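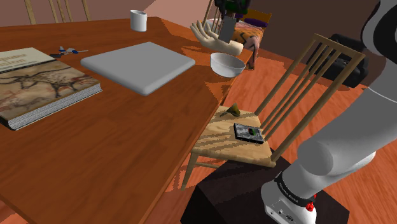

Book and tray on the dining table

Hi all,

Replying to the note from September, quoted at the bottom so you don't have to go digging.

I took the plumbing side of the regional trades contest last year while I was in my second year at Bendum, so here's my two cents. Yes, enter! You don't need to be the best in your class. There were 19 of us in my heat and plenty had never soldered with a stranger watching over their shoulder (I certainly hadn't, and my first joint was ugly).

You get the drawing when you walk in, and then it's two hours for the rough-in and a short break before the fixtures. Read the whole drawing before you cut anything. I lost a good chunk of time because I measured to the edge of the pipe when the sheet said centre – same mistake I'd been told off for at work the month before.

Bring your own hand tools. Drarner lent out the press tools at ours and they were fine, but there was a lineup for them. Zukik gave my boss no trouble about the day off for me, so ask early and ask nicely. I'd also practise your bends at home if you've got a garage. My neighbours got used to the noise.

Marks are mostly for measurement and the pressure test, with a few for keeping your bench tidy. Happy to send my practice drawings to anybody who wants them, just write me off list.

Cheers from the Ķēniņš shop

> Is it worth a second-year putting their name in for the
> contest? My instructor says go for it but I've only done
> 12 weeks on site this year and I don't want to look silly.
> Also, do they supply tools or do we haul our own?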